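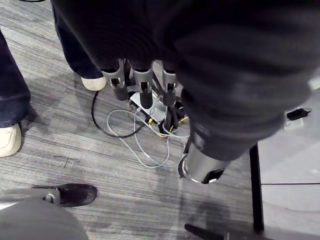
Cable pile, gray carpet. The rest of this thread is mostly about a bathroom counter.

Frøydis Sundqvist
February 2021

1/ I read the Satberg "Clear Counter" guide so you don't have to. It runs to 2000 words and promises a bathroom vanity that stays clear for good after one 15 minute session. I have doubts. I had them by the second paragraph.

2/ The floor first. The guide says cables should be "coiled by length and retired to a pouch." Look at the small white box up top with thin gray cables looping out of several sides, plus one black one doing its own thing. Coil which of them, exactly? They're attached to the box.

3/ You could unplug everything and coil it. Then you plug it all back in next time and try to remember what went where. I tried the pouch method at home in November and what I got was a pouch with a knot in it. I still have the pouch. I've given up on the knot.

4/ Now the vanity. Rule one in the guide is that anything long and thin "lives upright." Toothbrushes, combs, tubes, the lot. Fine for a brush in a mug. I'm less sure about something shaped like this blue thing, thick at one end and narrowing to a pale tip. Which end goes down? The guide doesn't say. 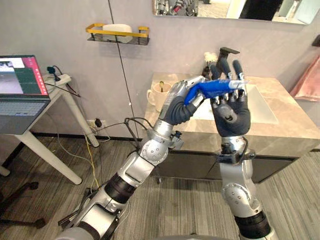 5/ THE MUG QUESTION
Satberg is very much against mugs in the bathroom. It wants you to buy a Pinik holder with separate slots. I looked at the cream mug at the left end of that counter for quite a while and could not work out what the holder would do better.

6/ A mug has a handle. You pick it up, you wipe under it, you put it back. You can wash it with the dishes. The slotted holder I used to own grew something in each slot and needed its own tiny brush, and then where do you keep the tiny brush.

7/ The one fair point against mugs is that water sits in the bottom. OK. Tip it out. I don't think this needs a product.

8/ Rule two: "Nothing within a hand's width of the front edge." I went in ready to argue with this one and I can't. The red and white carton in the next picture looks like a toothpaste box, and it's lying right on the front lip of the counter. One careless elbow and that's on the floor. Point to Satberg, annoyingly.

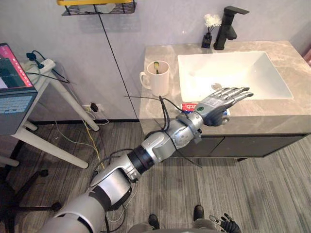
QUARTEY HOME DESK | Bathrooms & Storage

9/ (That's the desk I write for. They don't pay me to like things.)

The guide also says to throw out the carton the minute you get home and keep only the tube. I go back and forth. A carton is flat on all sides and stacks in a cabinet. A half-used tube slides around and ends up under everything. If you have spares, keep the boxes on. If it's the one you're using, sure, toss it.

10/ Rule three is "one decorative item, at the back." The small black vase with the fluffy white flower passes. It sits off to the left of the faucet. My complaint is with fluffy things near a sink in general. They collect dust and they collect toothpaste spray, and you can't rinse them. Ask me how mine looks.

11/ Someone is going to mention the black faucet. It does look good against the beige stone. I would want to see any matte black faucet after a year of hard water before I said more than that. The brochures never show you month twelve.

12/ Small round gold thing in the middle of the basin: a coin? A drain cap? I can't tell from here and I'm not going to pretend. If it's a coin, the guide has no rule for coins. Mine go in a dish by the door.

13/ Then there's the upsell. At the end of the guide you get a link to the full Wenetti vanity set for $2239, with the "hidden zones" that make all this work. Two plain cabinet doors under a counter are already a hidden zone. Put the spare stuff behind them. Shut the doors.

14/ Last bit, and it's back to the carpet. The guide stops at the counter as if things don't fall. They do. I'd check the floor before running a vacuum over it, especially for clear plastic bits, which you will find with your heel otherwise.
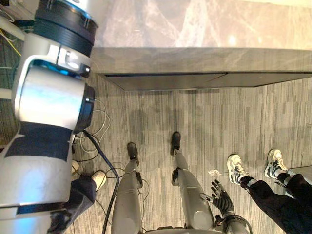 Small clear piece on the carpet, possibly a cap. Easy to miss.

15/ So, my score for the guide: the front edge rule is worth having. Skip the pouch and the holder. I'm open to being wrong on cartons, replies are on. Please don't send me links to holders.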